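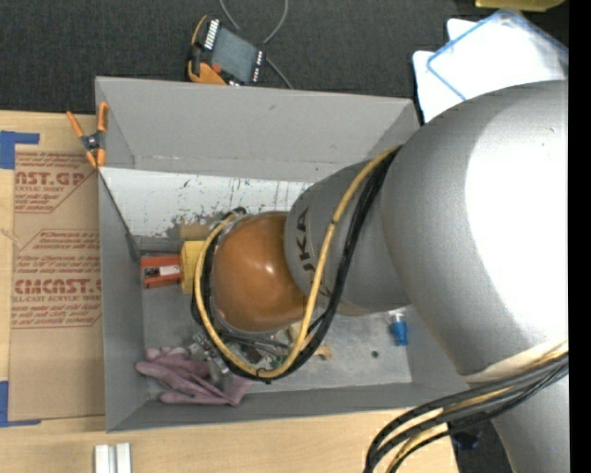 Ticket: stuff keeps ending up wedged at the edges of the gray box
Opened by: Roswitha Buschmann
Opened: 10/20/18
Status: open

Hi all, me again! I'm trying to get the sorting box at Fenport to behave and I could use some ideas. The slanted walls are great for blocks and bottle caps, they just slide back down to the middle. The glove is my problem child. It flops into the lower left corner, crumples up and stays there, and anything flat does much the same against the left wall.

What I've tried so far:

Wiped down the left wall with a damp cloth. The drips and scuffs are old paint and they're not coming off, so I stopped after 15 minutes. No change.

Moved the orange spring clamp further along the rim and back again - no change there either, but the wall does feel steadier with it on.

Swapped the pink glove for a thicker one from the Sestlow bin. Better! It rolled down 2 times before it got stuck (then it got stuck for good, naturally).

Update, same afternoon: I'm leaving the thin glove in the set for now, because the list calls for it and I don't want to redo the labels. Does anyone still have the foam wedges we used for the Kiken boxes? I'd like to fill in that corner and run the whole set again before I order anything. Leave them on my shelf if you find them, thanks!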